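Undura Centre for Household Design
Gallery: The Aguiar Room

The Aguiar Room reopened in November following the renewal of its worktop, hangings and side panels. It is the smaller of the two study rooms maintained by the Centre and is used for the handling collection, which comprises 217 everyday objects available to registered visitors. Photographs on this page may be reproduced for teaching purposes, provided that the Centre is credited.

The refurbishment was planned by Eduardo Mendes, Head of Collections, and carried out under the Skunimby programme for small study spaces. Existing furniture was retained wherever its condition allowed. New items were chosen to be plain in character and easy to repair.

The Table

The brown wooden table is the principal working surface of the room. Its grain runs in alternating light and dark stripes, and a line of grey tape marks out a working area on the top. Objects from the handling collection are placed directly on the wood; a red-handled fork and a colourful Rubik's cube are seen in use of the space, with a dark curtain hanging in soft folds behind.

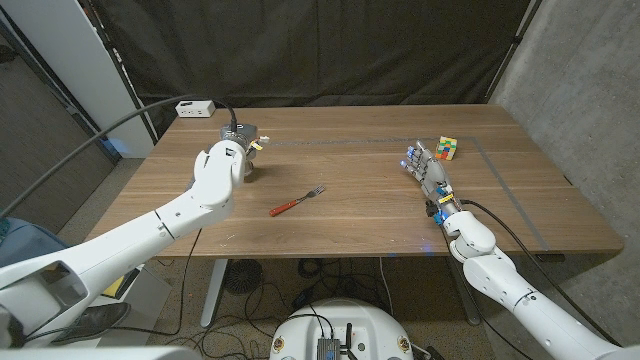
Panels and Fabric

Wood, textile and perforated sheet meet within a short distance of one another in the Aguiar Room. The Centre asks that bags and coats be left in the lobby so that the edges of panels are not knocked. Hangings are taken down once a year for cleaning and are not ironed before being returned.

Close view of a light brown wooden panel and a light grey perforated panel, with wrinkled dark grey fabric in the narrow gap between them.

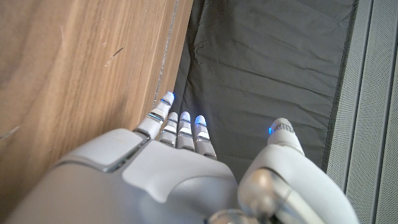
May visitors bring their own cloths or covers to lay on the furniture?

Visitors may do so if the cloth is clean, dry and free of metal fastenings. Rubber-backed mats are not permitted, and any cover must be removed at the end of the visit. The Centre keeps a supply of cotton cloths, which may be requested at the desk.

Using the Room

Bookings are accepted for morning and afternoon sessions. Groups of more than 36 are directed to the Prerance Room on the ground floor. Visitors wishing to handle objects should send a list of the items required with their booking, quoting the number given in the printed handlist. Up to 100 items may be requested in a term by any one school or college.

Food and drink are not allowed in either study room. Pencils only may be used for note-taking. Adhesive tape already on the furniture should be left in place.

Further Material

A set of 157 photographs showing the handling collection is held in the Centre's reading room and may be consulted without an appointment. Requests for prints should be addressed in writing to the Collections Office.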